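3.2 Walking sound and floor covering

The second part of the study looked at how floor covering affects the noise people report in shared office space. Earlier work on this question has mostly relied on laboratory impact tests, in which a standard tapping device is placed on a sample of flooring and the sound level is measured in the room below. These tests are useful for comparing products, but they say little about what a person sitting on the same floor hears when a coworker walks past. Sound that travels sideways through an open room depends on the ceiling, the furniture and the distance to the nearest wall as well as on the surface underfoot.

We therefore worked in occupied buildings. The Skatcombe site was chosen because its floors share one structural slab design and one ceiling system, while the floor covering differs from level to level as a result of repairs made at different times. Three coverings were included: sheet vinyl, carpet tile laid directly on the slab, and carpet tile laid over a thin felt backing. Levels with raised access floors were left out, as the hollow space under the panels changes the character of footfall sound and would have made comparison difficult.

Staff on each level were invited to fill out a short questionnaire at the end of the working day. It asked how often they had noticed footsteps, voices, doors and equipment, and how much each of these had disturbed them, on a scale from 1 to 6. The invitation did not mention flooring. A total of 200 people returned at least one questionnaire, and 2,800 questionnaires were usable after duplicates and blank forms were removed. Collection was completed in August. Sound levels were logged over the same period at 4 fixed points on each level, away from printers and kitchen areas. The loggers were checked against a calibrator before and after use, and no drift large enough to matter was found.

Reports of footsteps were most frequent on the vinyl levels, as expected. The difference between vinyl and either type of carpet tile was clear at all distances from the main walking route. The difference between the two carpet tile installations was much smaller. People seated beside the route noticed footsteps slightly less often where the felt backing was present, but farther into the room the two groups gave nearly the same answers. Ntuli (personal communication) found a similar pattern in a set of library reading rooms.

Voices showed a less expected result. On the carpeted levels, staff rated conversation as more disturbing than staff on the vinyl levels did, even though the logged levels in the speech range were a little lower. One explanation is masking. When footsteps and rolling chairs are quieter, the background falls and nearby speech becomes easier to follow. Fitzgerald has suggested that this effect should be considered before a building owner replaces hard flooring throughout, and our data are consistent with that view. They do not prove it, as the vinyl levels also had more enclosed meeting rooms.

Wide circulation areas deserve separate mention. Where a walking route is broad and has no desks on it, people spread out and do not follow a single line, and footfall is harder to assign to a source. Carpet tile is common in areas of this type (Figure 3). Seams between tiles did not come up in the written comments.

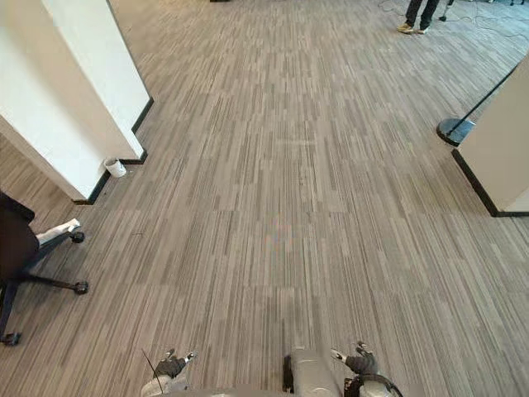

Figure 3. Carpet tile in a striped pattern of gray, taupe, brown and off-white on a broad floor area.

Two limits should be noted. The age of the coverings was not the same on all levels, and worn carpet may absorb less sound than new carpet. We also had no record of footwear, which is known to affect impact noise on hard surfaces far more than on soft ones. Both points are taken up again in Section 4, where the questionnaire results are compared with the logged levels hour by hour.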